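Otakar Holub has been fixing other people's workshops since 1973, and he does not think a robot is about to take the broom out of his hand. He is less sure about the parts cases.

"Sweeping is hard," he says. "Everybody figures it's easy. A clear plastic case with tape and wire in it, that's hard too, but you can at least say where it starts and where it ends."

Holub now advises Movero, a small outfit that tests arms on shop chores: putting stock away, moving bins, closing lids. He keeps a list of 74 jobs. By his count the machines can do 10 of them without a person standing by.
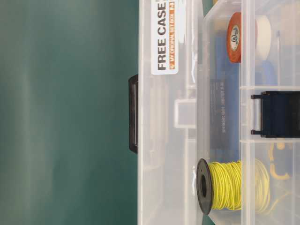
The trouble, he says, is the things people stop noticing. Latches differ from one case to the next. Clear plastic is bad for cameras, because they tend to look straight through it.

"You and I put a hand out and feel for the edge," he says. "The arm has two fingers and it has to know before it closes them. If it's off by a little, it shoves the box across the table."
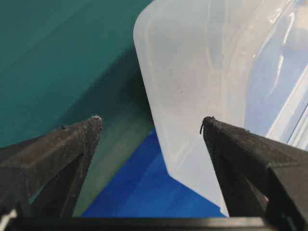 Two fingers and a frosted container, close up.

Mingxuan Lu, who writes the software, is more hopeful. She says the team has logged 236 attempts at handling cases on the latest setup -- she would not give me a success rate -- and that the failures are getting duller. "They used to be all different. Now it's mostly the same mistake, and you can work on that."

Would she buy one for her house? "For the laundry, no. For a stockroom at night, where slow is fine, maybe in a few years."

Holub wants one that cleans its own fingers. Then he went back to his list.

Comments

Henrique Arruda: We tried an arm in our stockroom. Good with cardboard, hopeless with anything see-through.

Dae-han Lim: 10 out of 74 is better than my last helper.

B. Teixeira: Would like to see the whole list. Is folding on it?

Related

Sarmiento shuts its night packing line
Leltitton and the cost of a slow dishwasher
What Zidotari learned from labeling bins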